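Este sitio utiliza cookies propias y de terceros para mejorar la navegación. Aceptar | Rechazar | Configurar

Cuaderno de taller - Utadwood, banco de menaje
2 de junio de 2018

Retomo la prueba de clasificación de palillos negros donde quedó en marzo. Lote Ollus, 100 piezas en total, repartidas en bolsas. El objetivo sigue siendo el mismo: fijar un modo de disponerlos en cubeta que permita emparejarlos a ojo sin tener que volcarlos sobre la mesa.

Material de hoy: cubeta rectangular rosa, bandeja negra de servicio, mantel verde claro de cuadrícula blanca. El mantel sustituye al papel gris, que daba poco contraste con los bordes. La cuadrícula no sirve para medir (la tela cede al estirarla), pero ayuda a devolver la cubeta a su sitio entre una tanda y otra. Anoto la posición por cuadros, contando desde la pared.

Mediciones previas con calibre, 13 palillos tomados al azar. La variación de longitud es pequeña y no explica los desparejados. Lo que sí varía es la curvatura: tres de los 13 ruedan mal sobre superficie plana. Separados en bolsa aparte con etiqueta Coşkun, que es donde van las devoluciones.

Procedimiento: se dejan los palillos en la cubeta en dos grupos, con hueco entre ambos, en sentido transversal al lado largo. Los que quedan cruzados respecto a su grupo no se corrigen, se apuntan.

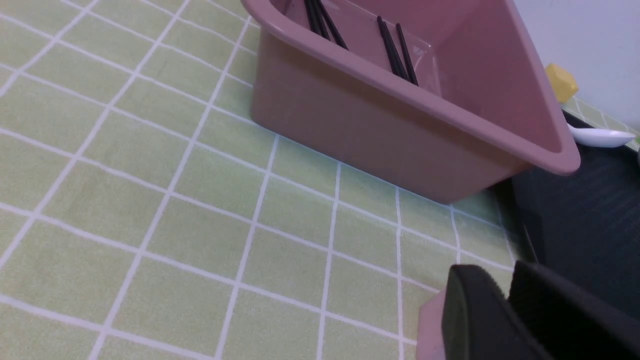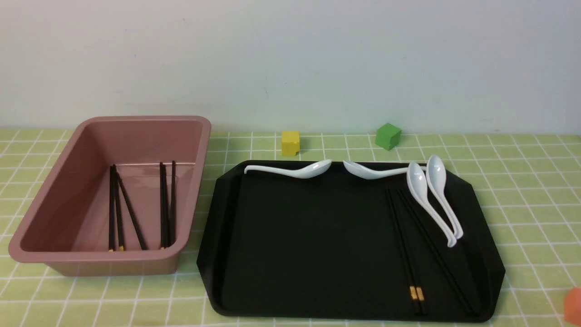 Palillos negros en la cubeta rosa, en dos grupos; mantel de cuadrícula.

Observaciones. Sobre fondo rosa mate el palillo negro se distingue bien, incluso junto a la pared interior, donde el plástico queda en sombra. Con dos palillos por grupo el emparejado es inmediato. Con tres ya hay que decidir cuál sobra, y si uno está en diagonal se tiende a descartar ese, sea o no el distinto. Es un sesgo del operario y conviene tenerlo en cuenta antes de dar cifras.

La bandeja negra no vale como recipiente para esta prueba. Negro sobre negro, tiempo de lectura alrededor de 9 segundos por par frente a menos de la mitad en la cubeta. Se mantiene en la mesa como zona de depósito.

Orhun Öztürkmen propone repetir con la cubeta girada, lado largo hacia la pared lateral. No lo veo prioritario - primero quiero cerrar el recuento de curvados del lote completo.

Pendiente:
- Pedir a Usteddale precio de la cubeta rosa, mismo modelo, borde redondeado.
- Revisar si el calibre pequeño sigue descentrado.
- Pasar las tandas de marzo a la hoja nueva.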